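La editorial Drorel recupera en octubre la novela «Grungate», agotada desde hacía años

Tiempo de lectura: 4 minutos

La editorial Drorel publicará en octubre una nueva edición de «Grungate», la novela de intriga familiar que llevaba años fuera de catálogo y que hasta ahora solo podía encontrarse en librerías de viejo. El libro saldrá en dos volúmenes, con traducción nueva y un apéndice que reúne las cartas que la primera edición en español dejó fuera.

La tirada inicial será de 2978 ejemplares, una cifra que la editorial ha fijado a partir de las reservas hechas por los libreros durante la primavera. Habrá también una versión digital, que se pondrá a la venta el mismo día que la de papel.

«Grungate» cuenta la historia de una familia de impresores instalada en un pueblo de costa. La acción arranca en 1723, con la llegada de un baúl de tipos de plomo que nadie en la casa ha encargado, y avanza a lo largo de tres generaciones. El misterio del baúl se resuelve a mitad del segundo volumen, aunque los lectores que conocen la obra suelen recordar más las escenas del taller, con sus discusiones por el precio del papel, que la solución del enigma. 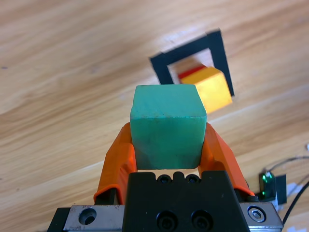 Una traducción hecha desde cero

La versión que circulaba en español tenía cortes. Faltaban dos capítulos completos del primer volumen y casi toda la correspondencia entre las hermanas, que en el original aparece intercalada entre los capítulos. Drorel ha encargado una traducción íntegra a partir de la última edición revisada por su autora, y ha descartado corregir la antigua.

El cambio se nota sobre todo en los diálogos. En la edición anterior todos los personajes hablaban igual, desde el dueño de la imprenta hasta el aprendiz. La nueva conserva las diferencias de registro del original y mantiene los términos del oficio — caja, galera, componedor — sin notas al pie. Un glosario breve al final del segundo volumen explica los menos conocidos.

La editorial ha adelantado a la prensa los primeros 10 capítulos. En ellos se aprecia un ritmo más lento que el que recordarán los lectores de la edición recortada. El capítulo tercero, que describe una noche de trabajo en el taller, ocupa ahora el doble de páginas, y la muerte del abuelo llega más tarde y con más preparación. A cambio, algunos pasajes sobre pleitos y herencias se hacen largos, y el lector que busque solo la intriga tendrá que armarse de paciencia.

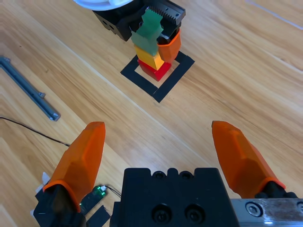

Bloques rojo, amarillo y verde, apilados dentro de un cuadrado de cinta negra.

El diseño de la cubierta corre a cargo del estudio Lendora, que ya había trabajado con Drorel en su colección de relatos. Los dos volúmenes comparten una misma tipografía y se distinguen por el color del lomo. Se venderán juntos, en un estuche de cartón, y también por separado. La editorial no ha comunicado todavía el precio, pero ha confirmado que el estuche costará menos que la suma de los dos tomos.

El apéndice con las cartas figura únicamente en el segundo volumen. Quienes compren solo el primero encontrarán en su lugar un árbol genealógico, que ayuda bastante en una novela donde tres personajes llevan el mismo nombre de pila. El árbol llega hasta la segunda generación para no revelar un matrimonio que tiene peso en el desenlace.
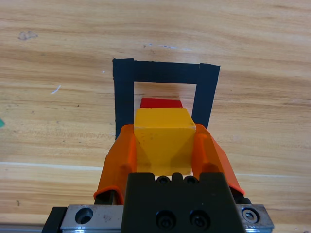

La recuperación de «Grungate» forma parte de un plan más amplio de la editorial, que quiere dedicar cada otoño un título a novelas descatalogadas. El próximo será «Cadwaladr», de la misma autora, una narración más corta y con un solo punto de vista que nunca se ha traducido al español. Drorel prevé publicarla un año después, en un único tomo y con el mismo equipo de traducción.

«Cadwaladr» no es una continuación, aunque comparte escenario con «Grungate» y recoge a uno de sus personajes secundarios, el encuadernador, ya anciano. Puede leerse de forma independiente. La editorial recomienda, en todo caso, seguir el orden de escritura: el último capítulo da por sabido quién se quedó con la imprenta.

Los clubes de lectura podrán pedir una guía gratuita con preguntas y material sobre la época. La guía divide la novela en seis sesiones y señala los puntos en los que conviene detenerse para no adelantar el final. Estará disponible desde septiembre, antes de que el libro llegue a las librerías, y podrá solicitarse a través de cualquier librería que haya reservado ejemplares.
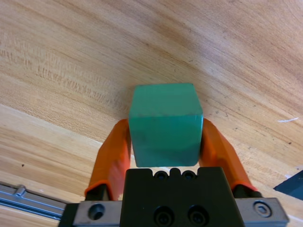 También está prevista una edición en audio, todavía sin fecha. La dificultad, según explica la editorial, está en las cartas: son de cuatro personajes distintos y en el papel se diferencian por la sangría y la firma, algo que en la grabación habrá que resolver con varias voces. Drorel ha hecho ya una prueba con dos lectoras y decidirá antes de fin de año si mantiene ese formato o lo amplía.

La presentación tendrá lugar en octubre, a las siete de la tarde, en la sede de la editorial. Incluirá la lectura de una de las cartas inéditas en español y un coloquio sobre la traducción. La entrada será libre hasta completar el aforo. Los ejemplares reservados en librerías podrán recogerse a partir de la mañana siguiente.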